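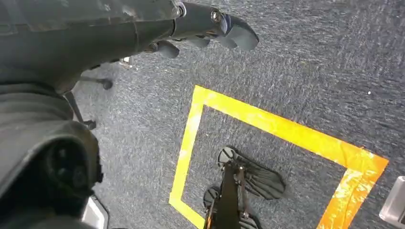
Teleop weekly, Wednesday, notes by Kimutai

Present: me, Henrique Mota, Conceição Peixoto, Kourosh Golestani (on the phone, in and out). Simão Torres sent apologies and a long list of questions.

1. Last time's actions
All done except the naming of the log folders, which is still mine. Sorry! I'll get to it.

2. Episode count
Henrique read out the totals. We have 1454 remote-control demos in the Niltwood set and 1810 if you add the hand-guided ones. Conceição had 1807 and wanted to know where the other three came from — Henrique will check for duplicates.

3. Tape square
We went back and forth on this for ages. Agreed that every run starts with the feet inside the tape, both of them, and the gripper open. Kourosh thinks the operators should redo any demo that starts otherwise. I think that's harsh, but I got outvoted.

4. The divided box
Reaching over the corner is the hard bit by remote, and Conceição would like slower approaches. 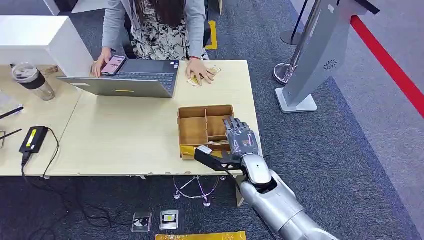 Item 4: hand over the front corner of the cardboard box, desk setup.

We'll try 10 slow runs each and compare. Simão asked (by email) if we could guide the arm by hand for this one. Yes, but label them separately, please.

5. Next meeting
Same time. Henrique brings the duplicates list, I bring the folder names.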